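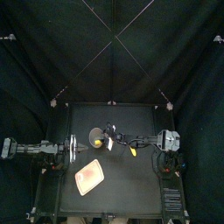 Figure 3. Two-arm table with the round container between the grippers and the cutting board at the front left.

Section 3. Working a shift at the two-arm table

This section is for the staff of the preparation room at Clenilau. Before January all portions were sorted by hand on the long bench. Now the two arms do part of the sorting, and one person stays with the table for the full shift. Your task is different from before: you lift and carry less, and you watch and decide more. Please read the whole section before your first shift, also if you have used the Kinora table at Rondonuwu.

3.1 Preparing the table

1. Check that both arms are standing still before you put your hands over the tabletop.
2. Place the cutting board on the front part of the table, to the left. It may lie at an angle.
3. Place the round container in the middle, open side free, so that both grippers can come to the rim.
4. Put the items for sorting to the right of the container, below the right arm. Leave a small space between them.
5. Pull the side curtains and the rear curtain closed. Daylight from the windows disturbs the job.
6. Look along the cables of the right arm. They must hang in a free loop and must not touch the items.

Note: The cords behind the table belong to the table. Do not hang cloths, lists or gloves on them.

3.2 Starting and watching

7. Sit or stand at the front rail, with your hands on your own side of it.
8. Choose the job on the panel and press Start. The counter goes back to zero.
9. Watch the first 2 items from beginning to end. If both are placed well, you may do the paper work while the job runs.
10. When an item lies too near to the cables, press Pause, wait until both arms stand still, and move the item.

Caution: Never reach between the grippers during a job, not even for an item which has fallen. Press Pause first.

Caution: Do not lean on the front rail. The table can shift and the arms will then miss their places.

3.3 What changes in your working day

The written count at the end of the shift is no longer needed. The table keeps it, and you only sign the sheet. In the trial at Janarbridge the table handled 1,526 items, and the person on duty had to help with 73 of them. Please expect to be called during a job. This is a normal part of the work and it is not counted against you.

Cleaning of the board and the container stays with you, as before. Change places with a colleague after about 3 hours, because watching makes tired in another way than lifting. If you prefer to go back to the long bench for a day, tell the shift leader before the plan is printed.

Text of this section last changed: Sun 6 June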